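Compte rendu réunion coin snack – 7 janvier 2020
Présents : Konrad Kofler (notes), Allard, Ortner. Excusé : Clineck

1. Présentoir
Ortner trouve le présentoir acrylique trop chargé, tout glisse vers le bas des marches. Allard pas d'accord, veut garder sucré et flacons ensemble pour l'instant. Plateau beige reste au milieu de la table pour le service des sandwichs triangle. Discution longue, pas tranché.

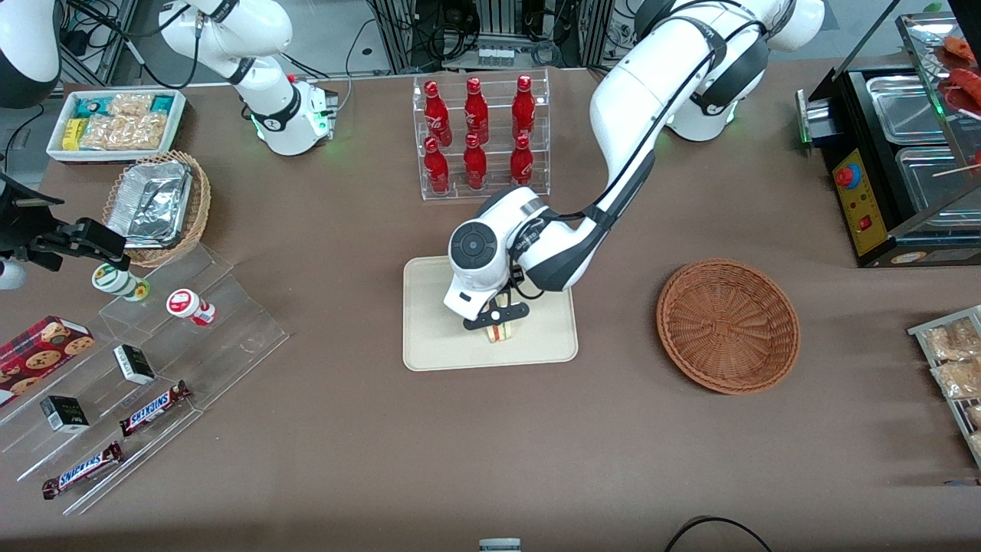 Paquets de crackers et autres sachets : on les laisse dans le plateau blanc, séparés du présentoir. Panier en osier à garder aussi, Ortner demande qu'on change la barquette alu, toute froissée. Budget petit matériel : 100 euros, reste 23. Pas de 2e présentoir avant septembre.

2. Rangement des marches
- Snickers : logo vers le client, parallèles au bord. Allard s'en charge.
- Boîte de sablés aux pépites de chocolat : bien à plat, ne doit pas dépasser sur la table.
- Petites boîtes noires : debout toutes les deux, code-barres derrière.
- Flacons blancs : debout, sinon ils finissent couchés dans le creux de la marche.
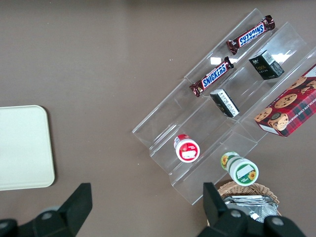

3. Commandes
Facture Surnside n° 2114 reçue, 456 euros, à vérifier par Konrad avant paiement. Il manquerait un carton de crackers, Ortner rappelle le fournisseur. Prix des sandwichs inchangé.

4. Divers
Étiquettes de prix : police trop petite, refaire. Clineck a le fichier, lui demander.
Clé du placard toujours pas retrouvé. Allard fait faire un double.

Prochaine réunion : date à fixer par mail. Fin 17h40.
K. Kofler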